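Laundry room: your questions answered

Stoltwood House residents and short-stay guests

When is the laundry room open?
From 7 in the morning until 10 at night, every day including bank holidays. Your room key opens the door. A wash has to be finished by 10, so start a long programme no later than 7.30 in the evening.

Do I have to book?
No. Sunday afternoon is the busiest time and you may have to wait. Weekday mornings are usually quiet.

How do I pay?
With the Putico card you were given when you moved in. Short-stay guests can get one from Ratree Yimyam at the front desk against a small deposit. The machines do not take coins.

Which machine am I using?
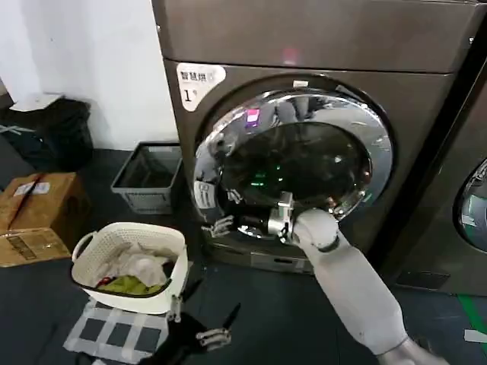
Machine numbers matter when you pay, because the card reader on the wall asks for one before it will start anything. Look for the white sticker at the upper left of the front; the washer-dryer with the large "1" under the Chinese characters is number one. Key in the wrong number and you will start somebody else's load. If that happens, ring the desk and we will put the credit back on your card.

How much can I put in?
Fill the drum loosely, up to three quarters. Duvets should go to the launderette on the corner. They come out of our machines still damp in the middle.

Can I wash and dry in one go?
Yes, on the washer-dryers. Choose the combined programme and use half a load. It takes 215 minutes. Towels may need another 14 minutes at the end.

Where do I put detergent?
In the drawer, never straight into the drum. Liquid or powder are both fine. Please don't use dye.

Are there baskets?
Yes, plastic ones, kept on the floor by the machines. They stay in the laundry room. If you need to carry things upstairs, bring your own bag.

What if something is left in the drum?

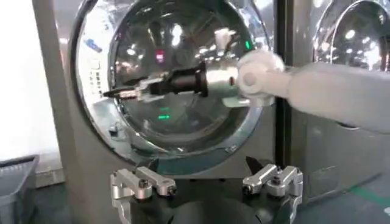
Check the drum through the glass before you load. Small things are easy to miss.

Anything you find can go in the lost property box outside room 364. Conall Lenihan empties it once a month and unclaimed clothes go to charity.

The door won't open. What should I do?
Wait two minutes after the programme ends and try again. Don't pull hard on the ring. If it is still locked, call extension 720 and give the machine number.

Who do I contact about a refund?
Adesuwa Ojo in the residents' office. Bring your card and tell her the day and time of the wash.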